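# Open day at the Postthorpe basket works

27/03/2026

I've been meaning to go to the Postthorpe open day for years, and every year something else lands on top of it. This time I booked the train before I could talk myself out of it, and I'm so glad I did! Postthorpe is one of those small towns you pass through on the way to the coast, and the basket works is behind the old goods yard, ten minutes' walk from the station if you don't stop at the bakery (I stopped at the bakery).

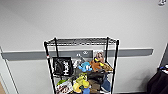

*5 min read*

The day is split into two halves. In the morning you go round in groups of 12, starting with the willow. I knew it came in bundles, but I hadn't understood how many sorts there are, or how different they smell. Buff willow is boiled with the bark still on and then stripped, and the tannin from the bark gives it that warm tan colour. White willow is stripped without boiling and stays pale. Brown is simply dried as it is, and smells like the inside of a shed in the best possible way.

Most of theirs is grown at Erley, a few miles up the river, on beds that flood every winter and are cut by hand once the leaves are down. The guide passed round two rods from the same bed, one a year old and one left for two, and asked us to bend them. The young one went round my wrist like string. The older one very nearly had somebody's glasses off.

After the willow comes the soaking room, which has long tanks set into the floor and a handwritten timetable on the door. The rule of thumb they gave us was a day in the tank for each foot of brown willow, with a bit extra in cold weather. White and buff only need an hour or two. Then everything is wrapped in damp cloth overnight to mellow, and has to be used before it goes slimy. I'd always imagined basket making as something you could pick up on a whim of an evening, but you need to know on one day what you'll feel like weaving the next.

The workshop itself was my favourite part. The makers sit low, nearly on the floor, with a sloping board across their legs and the basket pinned to it with a bodkin so that it spins. It's fast! We watched a log basket go from a base and a ring of upright stakes to a proper wall in roughly 30 minutes, with the maker chatting the whole time and hardly glancing down. The rapping iron comes out after every few rows to knock the weave tight, and with several people working at once the noise is tremendous.
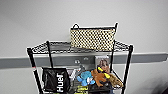 *A woven basket on a black wire shelf.*

Lunch was soup and a cheese scone in the yard, 5 pounds the lot, and then came the half of the day I'd really come for. You can try a border yourself. They start you on a basket that's already woven up to the top, with the stakes sticking out like a bad haircut, and you bend each one down behind its neighbour and round in front of the next. There's a plain version called a trac, which I managed, and a plaited one, which I did not. The plait begins beautifully. Then you get back to where you started and have to thread the last ends under the first ones, in the right order, and I had one rod left over with nowhere to live. The woman next to me had two, so I felt better.

I asked whether I ought to be using a pattern, and was told to use my thumbs.
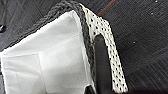

There was a small display of older work as well, on loan from a collector over in Clitow. I spent far too long with it. Eel traps, a pigeon basket, a cradle with a hood, and a potato measure so worn along one side that you could tell which hip it had been carried on. The oldest piece was a 70-year-old laundry hamper made in the same yard, and the lid still closed properly.

I bought a bread basket and a little bundle of buff rods to practise with, plus a bodkin from the Lema tool stall by the gate, which has a lovely fat handle and was cheaper than I'd feared. I've already soaked the rods in the bath — they float, so put something heavy on top — and started another trac border. It's wonky, but it's going round.

A few practical things if you fancy it. Wear shoes you don't mind getting damp, because the soaking room floor is never dry. Bring secateurs if you have them, as there's a queue for the shared pairs. The afternoon places fill up well before the morning ones, so book that half first. The next open day is in September, and they run a weekend course the week after, where you make a whole basket from the base up. I've put my name down.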